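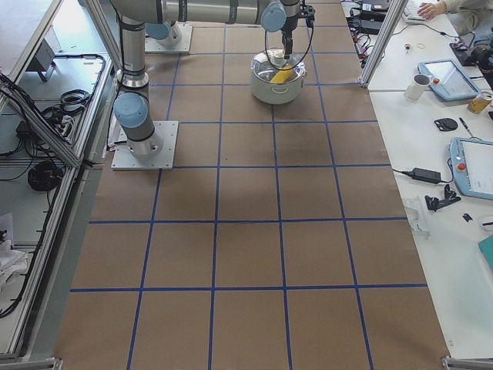
White pot with glass lid on a taped paper work surface.

Covering and marking out a work table with kraft paper

Posted 30/07/2023 by Miroslava Skála

Brown kraft paper is a serviceable temporary cover for a large table. It takes pencil, tape and small spills, lies flatter than newspaper and can go in the recycling when clean. Ruled into cells with coloured tape, it also gives every item on the table a fixed position. The notes below cover paper weight, laying, taping, lidded pots on paper, and the cables at the side of the table.

Paper

Buy by the roll. Folded sheets keep their creases and the tape lifts at each fold. The weight I use is 106 gsm. Lighter paper wrinkles when the tape is pulled up and repositioned, and it goes translucent under a drop of oil. Heavier paper holds its roll curl for days.

Cut the length the evening before, roll it against its own curl and put a rubber band at each end. Leave it overnight. By morning it should lie flat with no weights on it.

If the table is wider than the roll, run two lengths side by side with an overlap of 31 mm. Tape the overlap on the upper face only. Put the overlap under a grid line if the layout allows it, so that one strip of tape does both jobs.

Laying the sheet

1. Wipe the table and let it dry. Crumbs under kraft paper show as pimples and will tear through when something is dragged across them.
2. Fix one short edge to the underside of the table with three pieces of tape, centre first.
3. Draw the paper down the table by hand, smoothing from the middle outward with a dry cloth.
4. Fix the far edge the same way, then the long sides.
5. Cut the corners square. Folded corners catch sleeves.

Do not spray adhesive on the table. It comes off laminate slowly and off oiled timber hardly at all.

Marking the grid

Use a low-tack tape in a colour that stands off the brown. Blue is easy to find and reads well under warm and cool lamps. Green is poor under warm light. The tape I keep is Juten 24 mm, and any painter's tape of similar tack will do.

Decide the cell size from the largest thing that has to fit in one cell, handles included, and add a finger's width on each side. Four columns by six rows suits a long table. More columns than that and the cells become too narrow for cookware.

Mark the column positions in pencil at both ends of the table and again in the middle. Stretch a string between the marks and tape along it. Lay all the lengthwise strips first, then the crosswise ones. Weaving them takes longer and makes no difference to how they hold. Press each crossing with the back of a spoon.

Measure the diagonals of the whole grid when finished. If they differ by more than 5 mm, lift the last crosswise strip and work back.

Tape should not be pulled tight as it is laid. Stretched tape shrinks back over a few hours and puckers the paper along the whole line.

Pots and lids

A pot goes on the paper only when cool. Kraft paper will scorch, and the adhesive on blue tape softens well before that. For anything off the stove, put a cork or silicone mat in the cell first.

Stand the pot inside a cell, clear of the tape. A base resting partly on a strip sits slightly high on one side, and a glass lid will show it by sliding when the knob is lifted off centre.

A clear lid saves opening the pot to check what is in it. Pale enamel and white pots mark easily, so lift them by both side handles. Dragging one over tape leaves a blue streak, which comes off with bicarb on a damp cloth.

Check the lid knob before putting a pot away. Most are held by a single screw through the glass. Tighten it by hand with a short screwdriver until the knob stops turning, and no further. If there is a washer under the knob, it should be replaced once it has gone hard. Woo sells them in packs of 2.

Lids with a steam vent should be washed with the vent facing down, then dried upright. Water left under the metal rim is the usual source of brown marks around the glass.

Cables beside the table

Keep power off the paper. A side shelf on a metal frame is a good place for a power strip, provided nothing wet is stored on the level above it.

Coil spare cable in loops no smaller than a saucer and fasten with a hook-and-loop strap. Wire ties nick the sheath. Label both ends of every cable before coiling. Black leads on a shelf look alike, and tracing one through a tangle by pulling on it tends to unplug another.

Leave the switch side of the power strip facing out. Do not coil a lead that is carrying a heating appliance. Run it out loosely for its full length.

Replacing the cover

Smudges in the middle rows can be left alone until they transfer to a clean cloth. After that, change the sheet. Lift the tape first, slowly, folding it back on itself, if the paper is to be reused for packing or for lining drawers. Otherwise roll tape and paper up together from one end and bin them, as taped paper is not accepted in most kerbside collections.

One Nendonberg roll of 53 m has lasted my table since September, with a metre or so wasted on the Fadby cutter before I replaced its blade.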